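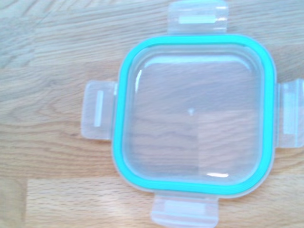
*Wrist camera view of the square lid on the counter, all four tabs in their outward position.*

# Minami cell: start-of-session setup for the container tasks

Maintained by Shigeru Yokoyama. Last edited in April.

These steps cover the kitchen-counter arm only. The Drusmont bench has its own page, and its offsets are different, so don't copy values from one to the other. Allow 11 minutes if the table hasn't been moved and half an hour if it has.

## Before powering anything

1. Keep the emergency stop within reach of your chair. It stays there until the arm is shut down.
2. Check the clamp on the table. Push on the tabletop with the heel of your hand, in both directions. If you feel any play, tighten the clamp and plan on doing the full camera check below.
3. Follow the gripper cable from the hand back along the arm. It needs enough slack for the wrist to turn to both ends of its task range, but it must not hang low enough to catch on a container or on the cutlery basket.
4. Look over the cable ties. Loose tails are fine if they stay clear of the joints. Trim any that reach into the wrist camera view when the elbow is low.
5. Wipe the finger pads with a damp cloth and let them dry. Grease from the lids builds up on them and the grip starts to slip late in a session, when you are least likely to look for it.

## Bringing the arm up

1. Switch on the controller and wait for the status light to settle.
2. Unlock the joints from the desk interface. Stand on the floor side of the table while the brakes release.
3. Home the gripper with nothing between the fingers. Homing with an object in the way gives a wrong zero, and every width after that is off by the same amount.
4. Run the Lustodura startup script. It loads the payload file, sets the soft limits and moves the arm to the ready pose at low speed.
5. Watch the ready move from start to finish. If the elbow dips toward the counter, stop and check that the script picked up the Minami limits file.

If the script exits with a payload warning, open the file and compare the hand mass with the label inside the cabinet door. The usual cause is a file left over from the Drusmont hand.

## Checking the wrist camera

Clear lids are hard for this camera. The wood grain comes straight through the plastic, and a detector that works well on the bowls will often return the grain lines as edges. We locate the square lid by its turquoise gasket and use the tabs to confirm which way it is turned.

1. Put the lid flat on the counter, away from the sink, with its tabs out.
2. Jog the hand over it until the gasket shows on all four sides. The outer ends of the tabs may run out of view at this height.
3. Turn off auto exposure. Lower the exposure until the highlights on the inner panel are small and the gasket still reads as one continuous band.
4. Adjust the blinds if a highlight touches the gasket. Leave them that way for the whole session.
5. Jog sideways until the small molded nub near the center of the lid sits under the crosshair. Save the pose.
6. Move 8 cm up, come back down, and compare. The nub should return to the crosshair within 2 pixels.

If it doesn't, reseat the camera bracket and repeat from step 2. If it fails again, run the Testel calibration routine with the printed board.

## Setting the approach over a container

1. Place the glass container on the counter with the lid resting on top.
2. Bring the hand in from the table side, fingers down. Stop just above the container and a little behind it.
3. Check the clearance at the elbow as well as at the fingertips. People tend to watch only the fingers.
4. Make sure nothing on the counter stands in the sweep between here and the ready pose. The tall handle on the cutlery basket is the thing most often hit.
5. Save the pose as `approach_container` and replay it three times at low speed.
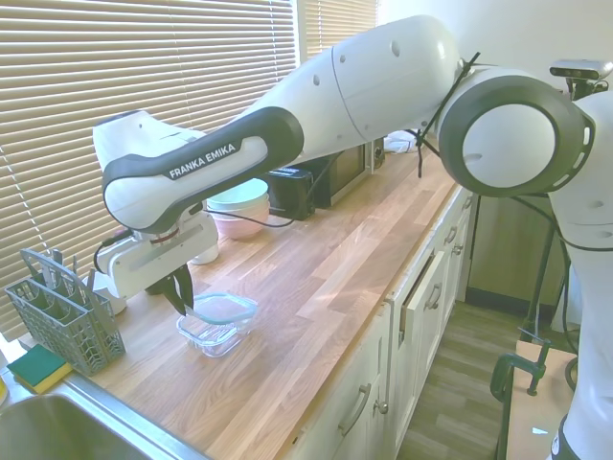

## Running the side camera

The depth camera on the stand behind the base gives the overview. Open its live view and confirm that both fingers and the container are visible at the approach pose. Glass leaves holes in the depth image, so judge the container from the color stream. Tighten the stand by hand only; the thread has been stripped once already.

## Logging and shutdown

Write the saved pose names, the exposure value and any clamp adjustment in the session log. Use run 11 in last month's log as the pattern, as it has every field filled in.

To shut down, return to the ready pose, open the gripper, lock the joints and wait for the brakes to click before switching off the controller. Put the lids back in the drawer and push it fully closed.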